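# Petek fingertip approach: how to rerun our contact-height test

Notes for whoever picks this up after me. Written fast, 2024-12-30, sorry for the fragments.
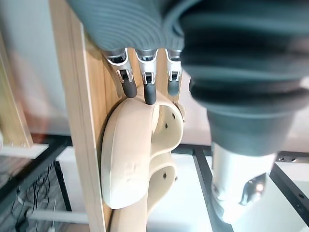 Question we're asking: does the hand do better if it slows down on the last bit of travel and lets the fingers find the edge, or if it goes straight to the taught height and closes? Short answer, slow approach wins, 36 good grasps out of 38 against a lot fewer for the straight one. Long answer is the procedure. Please run it the same way or the numbers don't compare.

## Before you start

- Part clamped or screwed to something stiff. Plank is fine, cardboard is not.
- Wrist camera on, recording BEFORE the arm moves. I lost a whole set to this in May.
- Cables clear of the arm's path.
- Emier config loaded. Check the name at the top of the log, the old one loads by default.
- Speed cap on. Always.

## 1. Teach the start pose

Jog the hand until the fingertips hang over the top edge of the part. Palm above, fingers down. Leave a visible gap. Save as `start`.

Don't fuss over perfect centering. We add a random sideways offset later anyway and the whole point is that the method should cope.

## 2. Zero the fingers

Hand in free air, nothing touching. Wait for the readings to settle, then zero. If one finger drifts again right after, zero again. If it drifts a third time stop and let the hand warm up, you'll only collect junk.

Do this every block of trials. Not every trial, it adds nothing and takes forever.

## 3. Run the slow approach

1. Go to `start`.
2. Apply the random offset.
3. Descend slow until ANY finger reports contact.
4. Stop. Log which finger and the height.
5. Back off a hair.
6. Shift toward the side that touched first, descend again.
7. Close.
8. Pull gently, hold, release.

Step 6 is the actual method, everything else is plumbing. On a curved edge the fingers almost never land together. We used to treat the early one as an error and abort. Now it steers the correction. One correction only per trial, we tried allowing more and it wandered.

## 4. Run the straight approach

Same start pose, same offsets (reuse the seed file!!), skip 3 to 6. Go to taught height, close, pull. 38 trials here too.

Alternate the blocks, slow then straight then slow. First time round I did all of one and then all of the other, and the hand had warmed up by the second half. Papadopoulos caught it. Redid everyting.

## 5. Score it

Good = fingers keep hold through the pull. Slipped but recovered = bad. Looks ugly but holds = good. Score from the wrist video plus the force log, both. Video alone is misleading because your view of a finger gets blocked by the rest of the hand a lot.

Panagiotis Papadopoulos scored the same clips separately without knowing which condition was which. Where we differed we watched it again together and took the harsher call.

## What went wrong in the 2 misses

Both at the far end of the offset range. First contact came from the outside finger, the correction went the right way but not far enough, hand closed on the rim and slid off. A bigger shift would probaly fix it and break the small-offset cases. Scaling the shift with the contact height is next on my list, haven't tried it.

## Limits

One part shape, one hand, one mounting. Grilletti want to know about metal parts, no idea yet. Don't quote the result for anything loose on a table, the part here can't move away from the finger and that matters a lot.

Logs and seed file are on Custport under the Petek folder. Ask me for write access.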